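Marsden tenants question Stendell's claims on heating bills

Feb 20, 2018

Marsden Tenants' Forum has asked Stendell to publish the evidence for its claim that new heating controls will save every household £200 a year.

The controls, made by Brodov, went into 30 flats in November. Stendell calls the trial a success. It has not said how many bills it checked, or whether it allowed for a mild start to the winter. It now wants to fit them in all 406 homes, with rents rising by £3 a week to pay for the work.

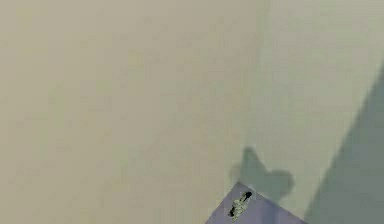 Shirley Dunmore said she would believe in the saving when she saw it on a bill, and that hers had gone up.

Stendell has been asked to reply before work starts at Fikley Court.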